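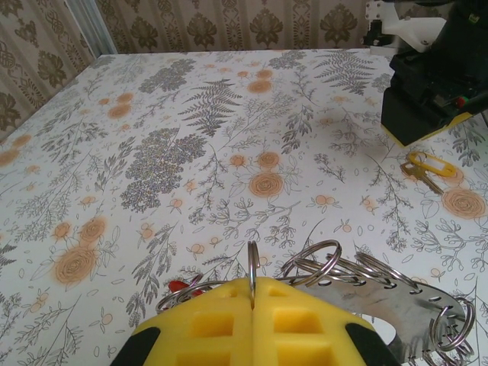
Oct 19, 2021. Key rings, bench by the window.

Split rings sorted and hung on the slotted crescent plate. Stock is the Dinsa bag of 400, steel. One brass-coloured key on a yellow tag to go on a ring of its own; the label should read 505 once Rosaura has checked it against the Mokness cabinet list.

Patterned paper left on the bench for now. Small rings are hard to find against the grey fern print, so plain white next time.

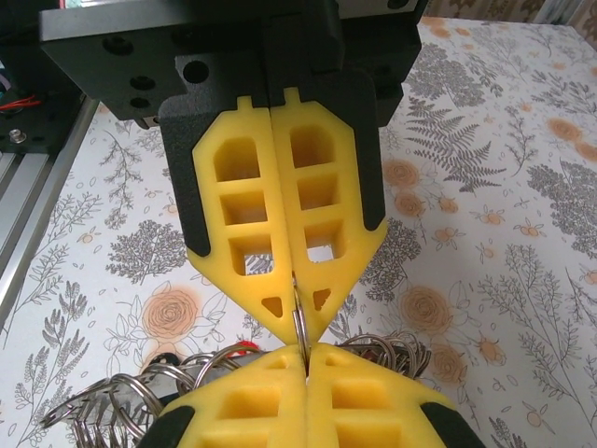
Opening the coil is the slow step. Hold the ring edge-on, find the free end, lift it just enough to start the key hole over it, then turn the ring and leave the key still. Levering wider sets the wire and the ring will not close flat again. Any ring with a visible gap goes in the scrap tin.

To do:

- ask T. Pacheco whether Sosport still sell the 2 mm wire size
- reorder yellow tags, part 2818
- file burr off plate slots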